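Print this page
E-mail this page

Folding cell back up at Irngate

Our Drurlow cell is folding again, and it looks great! After 2,195 shirts the gripper was due for its November service, so we swapped both fingers, checked the bracket screws and put fresh zip ties on the cable conduits – a small job that saves a lot of snags. 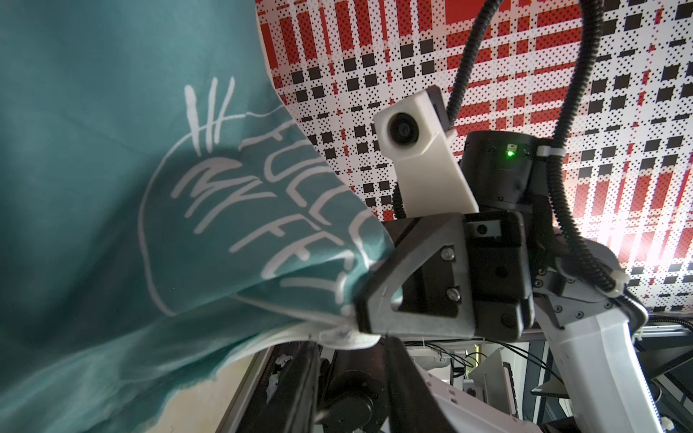

Teal fabric, apparently a T-shirt, at the gripper, green light on.

The wrist camera got a new calibration too, and Akora's updated grip settings went in the same afternoon. Next up is a 200-shirt run with mixed fabrics. Come by the Dankwa bench at 2 and watch!

Print | E-mail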